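2024-08-06 작업 노트

천 집기 스택, 파지 후보 생성기 교체 건.

어제 Ademir가 올린 Mirkel 브랜치로 갈아탔다. 변경 설명에는 "주름진 천에서 파지 안정성 대폭 향상"이라고 적혀 있다. 대폭이 얼마인지는 어디에도 없다. 비교 기준이 된 로그도 첨부되어 있지 않다. Ademir Pimentel에게 물어보니 시뮬레이터에서 돌린 결과라고 한다. 우리 시뮬레이터의 천은 종이처럼 접히고, 예전에도 거기서 잘 되던 것이 실물에서는 그대로 주저앉은 적이 많다. 일단 믿지 않고 시작한다.

오전에는 빌드만 했다. Gonside 쪽 메시지 정의가 또 바뀌어서 깊이 영상 타임스탬프가 나노초에서 마이크로초로 읽히고 있었다. 경고도 안 뜬다. 동기화 노드가 조용히 프레임을 버리고 있었는데, 버린 개수를 찍는 줄을 넣고서야 알았다. 한 번 실행에 236프레임이 사라졌다. 이걸 모르고 튜닝부터 했으면 하루 날렸을 것이다. 로그 레벨을 올려 두었으니 다들 풀 받을 때 참고.

타임스탬프를 고친 다음 구버전과 신버전을 같은 시작 자세에서 번갈아 돌리기로 했다. 순서를 섞지 않으면 천이 점점 납작해져서 나중에 도는 쪽이 불리해진다. 3월에 Beathag가 지적한 문제인데 그때 결과표는 아직도 위키에 그대로 있다. 누가 좀 내려 줬으면.

세팅은 바닥에 바구니, 안에 천. 왼팔이 바구니 위로 들어가고 오른쪽 그리퍼는 대기. 양팔 협조는 이번 비교에서 뺐다. 변수가 너무 많다.
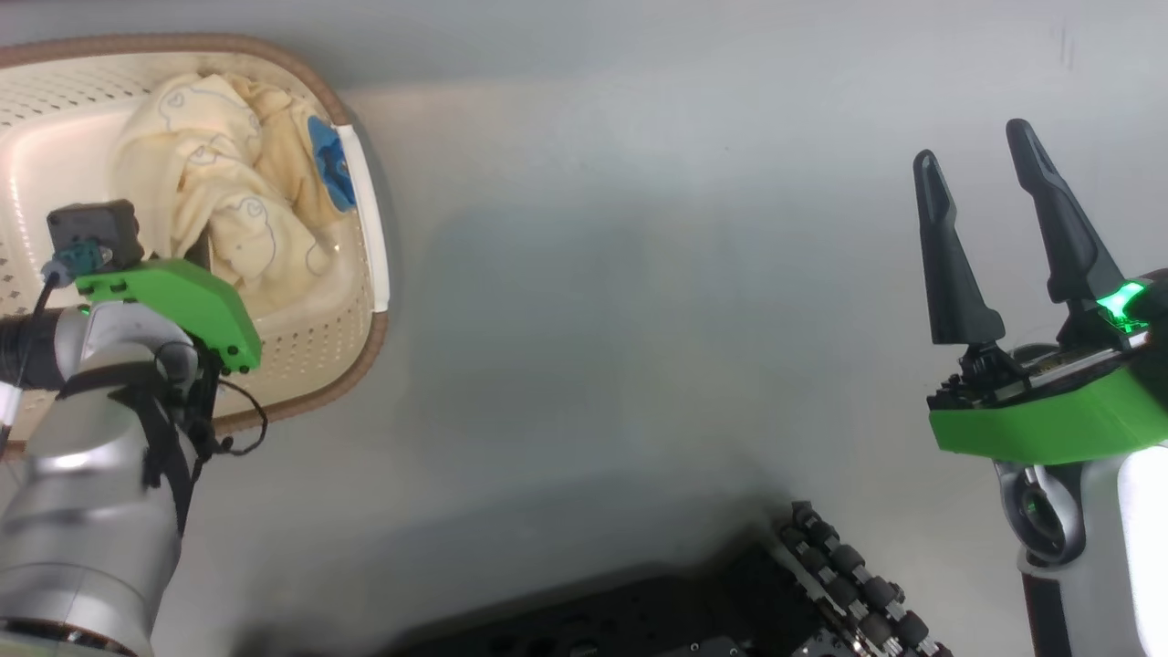

신버전의 후보 점수는 확실히 높게 나온다. 문제는 점수가 높다는 것이 무슨 뜻인지 모르겠다는 점이다. 구버전은 표면 법선과 핑거 폭만 보고 점수를 냈고, 신버전은 학습된 네트워크가 0에서 1 사이 값을 뱉는다. 두 값을 한 그래프에 겹쳐 놓고 "향상"이라고 부르면 곤란하다. Ademir에게 얘기했더니 캘리브레이션을 했다고 한다. 무슨 데이터로 했냐고 했더니 학습 데이터의 일부라고 한다. 음.

성공 판정도 손봐야 한다. 지금은 그리퍼가 완전히 닫히지 않으면 잡은 것으로 친다. 얇은 천 한 겹이면 거의 끝까지 닫히니 실패로 기록되고, 바구니 테두리를 물면 성공으로 기록된다. 신버전 성공 13건의 영상을 하나씩 열어 봤는데 그중 네 건이 테두리였다. 자동 집계만 봤으면 신버전이 이긴 걸로 끝났을 것이다. 구버전 쪽 영상은 아직 못 봤다. 거기도 비슷하게 섞여 있을 수 있으니 지금 단계에서 어느 쪽이 낫다고 쓰지 않는다.

테두리를 무는 원인은 아마 분할 마스크다. 바구니 안쪽 벽 구멍에서 깊이 값이 튀고, 그 잡음이 천의 주름처럼 보이는 것 같다. 신버전은 주름을 좋아하게 학습됐으니 그쪽으로 끌려간다는 가설. 확인하려면 바구니 영역을 손으로 지운 마스크를 넣고 다시 돌려 보면 된다. 가설이 맞으면 테두리 파지가 사라져야 하고, 그대로면 다른 데를 봐야 한다. 조명 탓이라는 의견도 나왔는데 조명은 매번 범인으로 지목되고 확인된 적은 별로 없다.

플래너는 Alon 0.4 그대로. 여기도 불만이 있다. 접근 경로 제한 시간이 60ms로 박혀 있는데, 이 안에 못 찾으면 직전 경로를 재사용한다. 재사용했다는 표시가 로그에 남지 않는다. 그러니까 후보 생성기가 좋은 지점을 줘도 팔은 옛날 지점으로 갈 수 있고, 우리는 그걸 파지 실패로 센다. 설정 파일로 빼 놓고 재사용 시 플래그를 찍게 했다. 이 패치 전에 나온 숫자는 전부 참고용으로만 볼 것.

왼팔 케이블도 신경 쓰인다. 그리퍼 마운트 밑으로 늘어진 선이 충돌 모델에 없다. 플래너 입장에서는 존재하지 않는 물건이다. 마운트 아래로 여유 볼륨을 하나 붙여 볼까 했는데, 그러면 바구니 안으로 들어가는 해가 확 줄어든다. 선을 묶는 게 먼저인 듯. 소프트웨어로 해결하자는 말이 나오면 반대할 생각이다.

Beathag MacAulay 의견 (점심 후 메신저): 비교를 하려면 판정을 사람이 해야 하고, 판정하는 사람은 어느 버전인지 몰라야 한다. 동의. 영상 파일명에 브랜치 이름이 들어가 있어서 지금은 불가능하다. 이름을 난수로 바꾸는 스크립트를 짰고 tools 폴더에 올렸다. 대응표는 내 계정에만 둔다.

Bragança 팀 데모에 신버전을 넣자는 얘기가 있던데 나는 아직 아니라고 본다. 넣을 거면 최소한 구버전으로 되돌리는 스위치는 있어야 한다. 지금은 브랜치를 바꾸고 다시 빌드해야 하는데 데모 자리에서 그럴 수는 없다.

남은 것
- 구버전 성공 영상 전부 확인
- 바구니 지운 마스크로 재실행, 양쪽 버전 다
- 닫힘 폭 판정을 들어 올린 뒤의 깊이 차이로 교체 (Ademir가 해 본다고 함)
- 케이블 정리 후 손목 캘리브레이션 다시
- 3월 결과표에 경고 문구라도 달기

타임스탬프 수정은 메인에 올렸다. 리뷰는 Beathag에게 걸어 둠. 재생용 로그는 공유 드라이브의 basket_ab 폴더에 있고, 수정 전 것은 old로 옮겼다.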